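Shared kitchen opens at Samholm apartments

February 21, 2024

Residents of the Samholm apartments in Drostby have a shared kitchen again. The ground-floor room reopened this week after a refit that began in October, with new cabinets, a new countertop and a cooktop in place of the old gas range.

The building has 148 apartments, and 102 households have signed up to use the kitchen so far. Most want it for family dinners and holiday baking that won't fit in their own units. The room can be booked in three-hour blocks, and there is no charge for residents.

The work was done by Jenov, a local cabinet firm. The building's owner, Beyene Housing, paid for the cabinets and the wiring. Residents raised another $3,262 for dishes, pots and pantry jars through a bake sale and a used-book table in the lobby.

Storage was the main complaint about the old kitchen. It had open shelves along one wall, and plates had to be carried across the room to the stove. The new layout puts cabinets with double doors directly below the cooktop, so that dishes are within reach of whoever is cooking. The doors are plain white with small white handle tabs, and the countertop over them is a light blue-green with gray and dark flecks – a color residents picked from four samples. 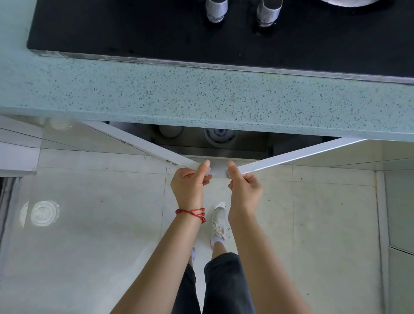

Booking and house rules

Bookings are made on the sheet by the mailboxes, up to two weeks ahead. Groups are limited to 80 people when the kitchen is used together with the dining hall next door.

Users are asked to wash and put away everything before they leave, and to take leftover food home. Anything left in the cabinets without a name and date will be thrown out at the end of the month. Broken dishes should be reported to the building office – there is no fine.

The kitchen is open from 8 a.m. to 10 p.m. Keys are handed out at the office.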